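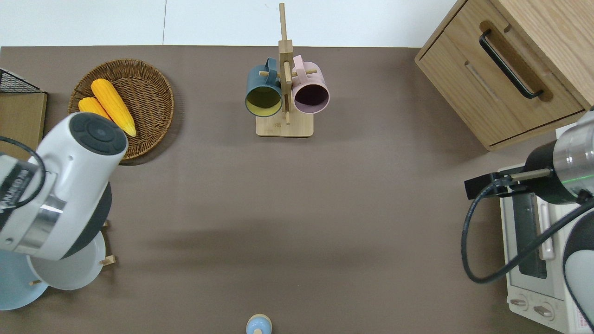
Section 2: Setting Up Your Ollo Countertop Scale

You have taken the scale out of the box, found the second piece of foam that was hiding under the first, and put the warranty card somewhere you will never see it again. Good. Setup takes a few minutes, most of them spent on the battery door.

These instructions cover the Ollo 108 and the Ollo 108 Plus. If the label on the underside says something else, you have a different scale and a different booklet, and the steps for the zero button will be wrong for you.

2.1 Fitting the batteries

1. Turn the scale upside down on a folded dish towel. The weighing plate scratches easily, and the warranty has strong feelings about this.

2. Press the tab on the battery door and slide the door toward the round foot. It will feel as though it is about to snap. Keep going.

3. Insert 2 AAA batteries, following the plus and minus marks molded into the tray. The marks are the same color as the tray. A flashlight helps.

4. Slide the door back until it clicks. If there is no click, the door will fall off in your hand the next time you move the scale, usually over the sink.

Caution: Do not mix old and new batteries. The scale will run on the pair quite happily and give you readings that belong to some other bag of flour.

Note: Rechargeable batteries work, but the low battery symbol comes on early and stays on. You may learn to ignore it. We have.

2.2 Choosing a spot

1. Put the scale on a hard, level surface. Cutting boards, placemats and stacks of mail do not qualify.

2. Press down gently on each corner of the plate. If the scale rocks, turn the adjustable foot at the back right until it stops. The foot turns the opposite way from the one you will try first.

3. Keep the scale away from fans, open windows and the vent above the stove. A light draft can move the display by a gram or so, and will do it while you are measuring yeast. 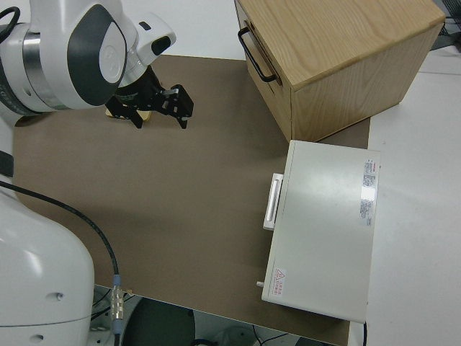
4. Leave a hand's width of clear space on every side. A bowl that leans on the toaster is being partly held up by the toaster, and the scale can only report on its own share of the work.

5. If the scale has been in a cold car or garage, let it sit indoors for an hour before you use it. Scales delivered in December should be given the whole evening.

Caution: Do not set the scale on top of a microwave, dishwasher or washing machine. It will survive, but the numbers will dance.

2.3 Setting the first zero

1. With nothing on the plate, hold the left button until the display lights up. Every segment shows for a moment, which looks like an error and isn't one.

2. Wait for 0. If you see a small number instead, tap ZERO once. Tapping it several times in annoyance opens the unit menu. See 2.4, where you will now be going anyway.

3. Place an empty bowl on the plate and tap ZERO again. The display returns to 0 and you may begin adding things.

4. When you lift the bowl off, the display shows a minus figure. This is the weight of the bowl you removed. Put it back or tap ZERO.

2.4 Choosing units

1. Hold UNIT until the symbol in the corner blinks.

2. Tap to move through grams, ounces, pounds and fluid ounces. The last of these assumes you are weighing water. Honey will be wrong, and it will be wrong in a sticky way.

3. Let go and wait. The scale saves your choice when the blinking stops. There is no button for this, despite several letters asking for one.

2.5 If the display shows something odd

LO: The batteries are low. See the note in 2.1.

EE: Too much weight on the plate. Remove it promptly, including your elbow.

1018: The factory test code. Take out the batteries, have a cup of coffee, and put them back. If the code returns, contact Marinescu Service at the address on the back cover and quote the number from the underside label.

Blank: Auto shutoff. The scale turns itself off after two minutes without a change in weight, and recipes have a way of taking three. To turn this off, see Section 3, Everyday Weighing.

Booklet revised 24/05/2024. Replaces all earlier editions, including the one with the battery diagram upside down.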